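Robot Club, Breakfast Edition

So I promised more posts about the student robotics club at Kendiddale, and then I vanished from June until now. Sorry! We've been making sandwiches.

Our team is called Mutum (Titilayo picked the name and we were too tired to argue), and our task this term is the kitchen table one. The arm has to put together an egg sandwich on a plate without making a mess of everything else on the table. It sounds so easy when you say it fast. 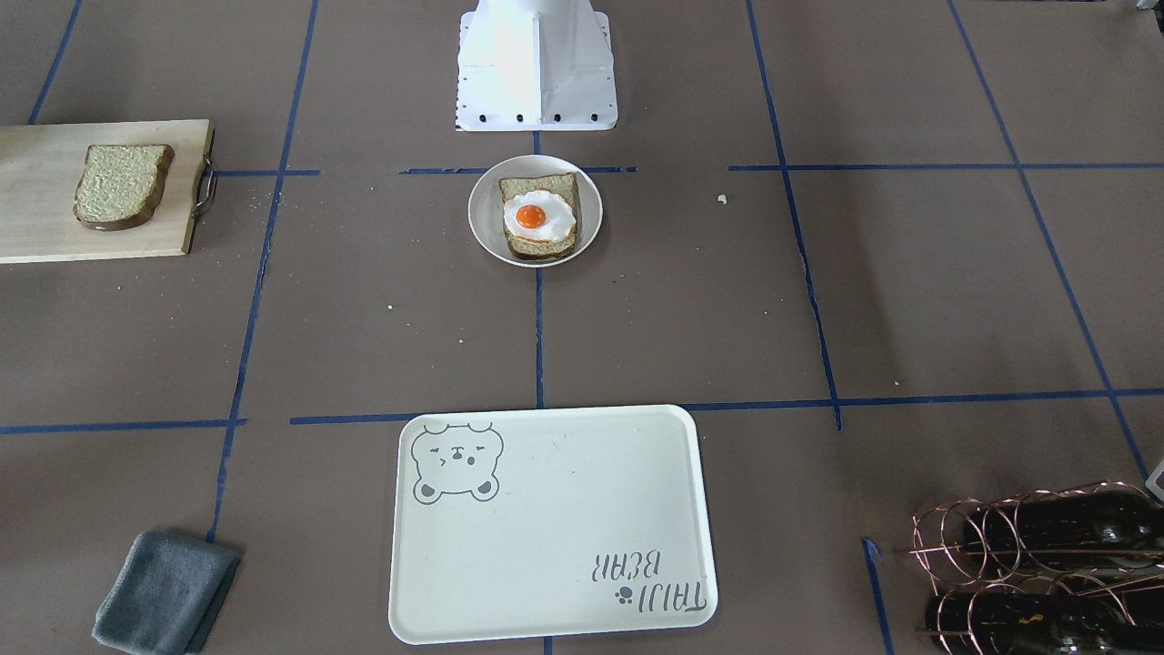 I figured the egg would be the worst part, and it's pretty bad, but bread is sneaky. Squeeze too hard and you get a dent, squeeze too little and it slides right out of the fingers. Leonidas has a whole notebook page on crusts now.

The other half of the work is clearing and sorting stuff like mugs, bottles and lemons, which I love because you get to sit at the desk with the teach pendants and feel important. Themis says I hog them. Maybe I do! 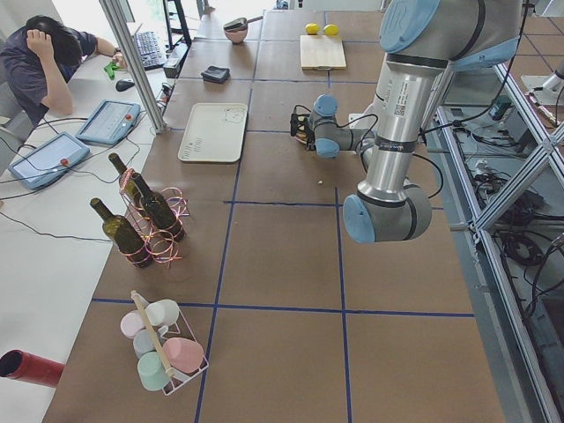

What the blue tape is for

Every square in the grid has a number in our notes, so when Nazanin yells out a square we all know where she means. We also use the lines to put things back in the same place between runs. The tape gets scuffed up pretty fast, and I've learned to save my sleeves by not leaning on it.
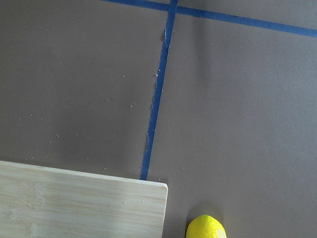
Do you need to know how to code to join?

Nope, you can start with zero experience. I'd never written a line when I signed up, and I spent my first 3 meetings doing nothing but setting the table and taking notes.

We have 10 practice runs booked before the Lesell student challenge, and I want at least one of them to go start to finish with all of us keeping our hands in our pockets. Fotini is still tweaking how the fingers come down near the plate, so that's what we're on next.

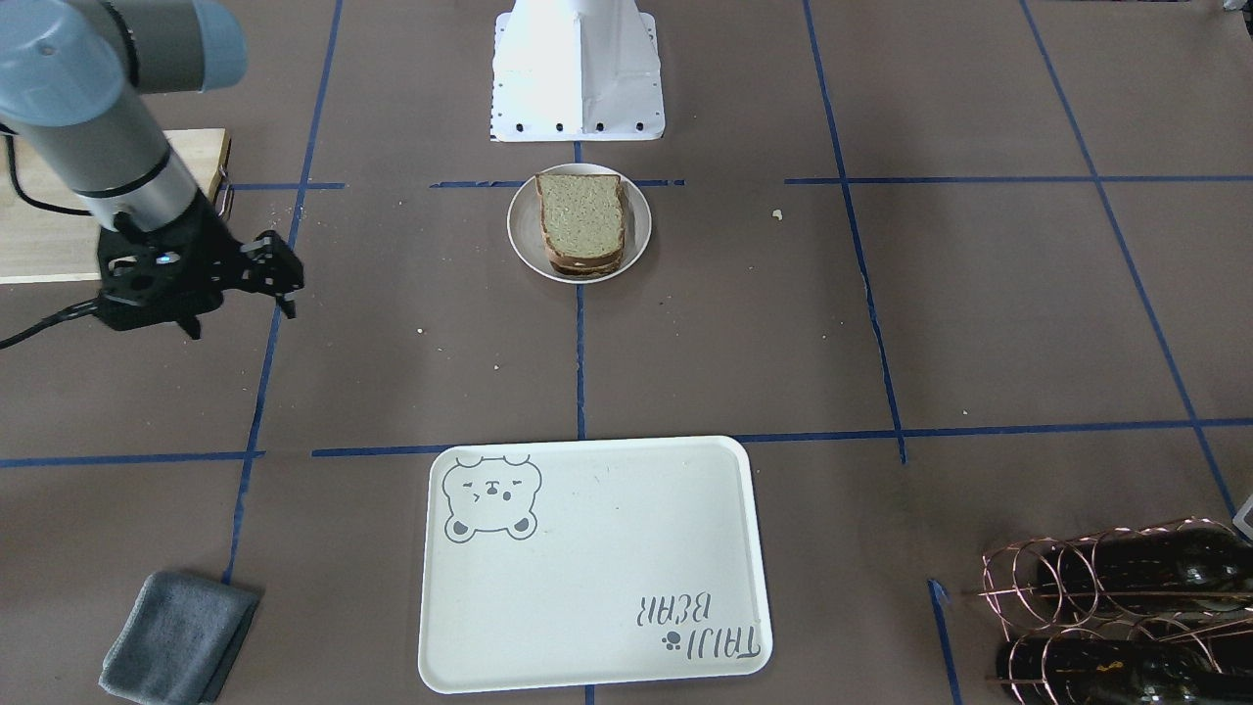
Top slice on, gripper just off the paper.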